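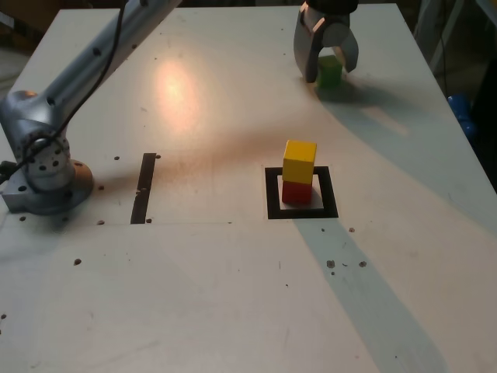
My grandmother played jacks on the kitchen floor until she was 80, and she cheated. I bring this up because I've been relearning the Korean version, gonggi, with four friends who meet every Tuesday in the back of a coffee place called Laltico, and I am terrible at it!

You get five little stones. You toss one, grab one off the table, and catch the first before it lands. Then you grab two, then three and so on, and at the end you flip the whole lot onto the back of your hand and snatch them out of the air. I've managed that last bit 9 times since March (Ye-rin Choo does it while ordering cake).

The hard part is where you look. I kept staring at the stone on the table, and Jong-dae Heo kept tapping my forehead and saying "up, up." He learned from his sisters, who played for chores, and he says he washed dishes for most of third grade. Hye-jin Woo likes heavy stones. Jae-in Kang swears by the cheap plastic ones with grit inside -- I'm with Jae-in, mostly for the sake of my knuckles.

My best score is 16 years. You count in years, by the way, and I love that. Ye-rin's is 104, and she'd like it in print.

Filed under: Pastimes > Games We Grew Up With

Comments

Do-yoon Shim: We used gravel from the schoolyard. Plastic is for tourists.

gorley_mom: Trim your nails first. Trust me on this one

Bíró: Does Laltico still have the walnut cake?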